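### 3.2 Garment and starting state

Laundry folding is usually taught and timed from a flat garment. Household laundry seldom begins that way, and the time spent finding the collar and opening out the body is left out of most published figures. In this part of the study we treat flattening as a stage of its own, with its own start and end points, and report it separately from the folds that follow.

The garment class considered in this section is the short-sleeved T-shirt in soft knit. Shirts of this kind hold creases poorly and slide over themselves, so a sleeve can end up under or over the body without any visible sign of tension. We record three features before each trial: the direction of the neck opening, the position of each sleeve, and the number of rolled sections along the hem. A shirt is classed as *spread* when the collar and at least one sleeve can be identified without lifting any cloth, even where the body remains wrinkled. A sleeve lying folded over on the body does not change the class. The blue shirt below meets the definition, with its collar toward the upper right, one sleeve standing up and a rolled section at the left.

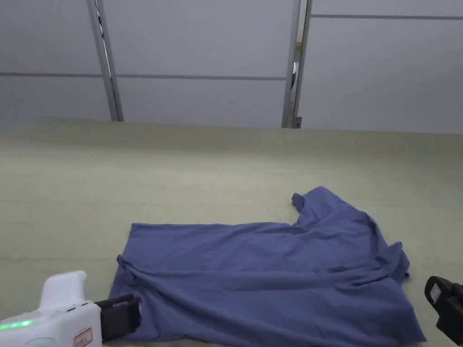 ### 3.3 Work surface

The colour and finish of the surface affect how easily an edge is found. Following Vogler's earlier trials at Jeltholm, we kept to muted green tones, against which blue and navy garments stay distinct at the hem. Glossy surfaces were ruled out in piloting. The table was cleared between trials and any cloth on it was pulled toward the corners by hand. Small ripples were left in place, as removing them fully added more time than it saved in the folding stage. The middle of the covered table is the working zone, and every garment is set down there.
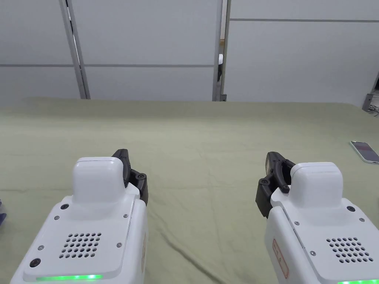

### 3.4 Crumpled and gathered states

Two further classes are used. A garment is *crumpled* when the collar can't be identified without lifting cloth. It is *gathered* when the fabric is drawn together at one point and rises or hangs from it in a bundle. The gathered class matters because a single grasp point tells the folder little about orientation: the same bundle may form from a grasp at the hem, the shoulder or the middle of the back. Navy cloth adds a practical difficulty, as its inner folds read as one dark crease and layers are hard to separate by eye.
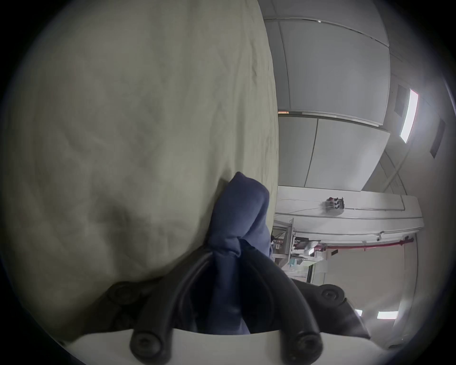
**Figure 3.** Navy cloth in the gathered state, beside cream-beige fabric.

Trials were labelled by two raters, Rieger and Leckie, working apart. The set contained 841 trials. Disagreements were nearly all between *crumpled* and *spread*, and were settled by Hamann, who applied the collar rule strictly. Trials in which the garment left the table were dropped.

For crumpled shirts the recommended sequence is as follows. The outermost end of the pile is held down and the bulkiest part is drawn away from it, low and parallel to the table. The pull stops when the cloth between the two points lies flat. The collar is then located and turned to the far side. If it has not been found within 30 seconds, the shirt is lifted by its highest fold, shaken once and set down again. No more than 3 lifts are allowed per trial.

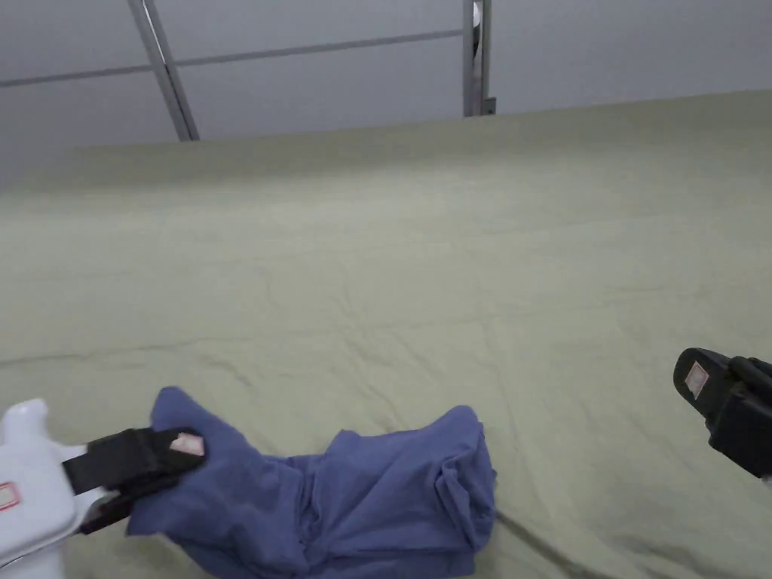

**Figure 4.** Crumpled blue garment on a pale sage-green sheet, with the left end pinched and the larger mass at right.

Wrinkles in the sheet itself were noted but not scored. Where a long crease ran under the garment, raters were asked to judge the garment edge alone. The effect of sheet creases on hem alignment is taken up in Section 5.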